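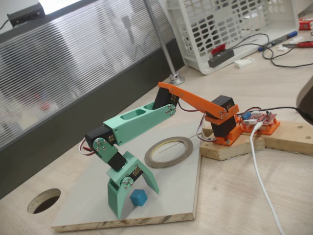
A small blue cube on a flat light-gray board, with the storage crate nearby.

Keeping a Small Work Table Clear

Sun 11 November
By Nathalie Wong

I have a small table where I make and repair things, and for many years it was always full. Little blocks, screws, pieces of wire, everything stayed where I put it down. Since April I follow a few simple habits, and now I can begin to work without moving things first.

Start with the smallest objects. A cube or a bead goes easily under something bigger, and then you search for it on the floor. I give all small pieces one crate, and it stands next to the table, never under it. When it was under the table I was too lazy to bend.

Put a thick plank under the things which must not move. My plank is from Vimwood, an offcut, and I sanded the edges by hand with fine paper. Screws go into the plank and the table top stays without holes. If the plank slides, lay a piece of rubber mat below it.

For wires, make a loose loop and close it with a soft tie. Do not pull it tight near the plug. Wires of different colors can stay in one bundle if they go to the same place.

Clean a wood-grain top with a cloth which is only a little damp, and follow the direction of the grain. For pencil marks I use a white eraser. For old glue I wait until it is fully hard and then lift it with a plastic card. A metal knife I used only one time, and the scratch is still there.

At the end of the work I take 10 minutes for putting away. Wouter Postma wrote to me that he does it in four, but he has fewer screws than I have. He also keeps his screws in jars with the lid fixed under a shelf, and I want to try this in winter.

Recent tips
Drawer that sticks in wet weather
Removing a label from a glass jar
How to store sandpaper flat
Seven uses for an old baking tray
Oil or wax for a cutting board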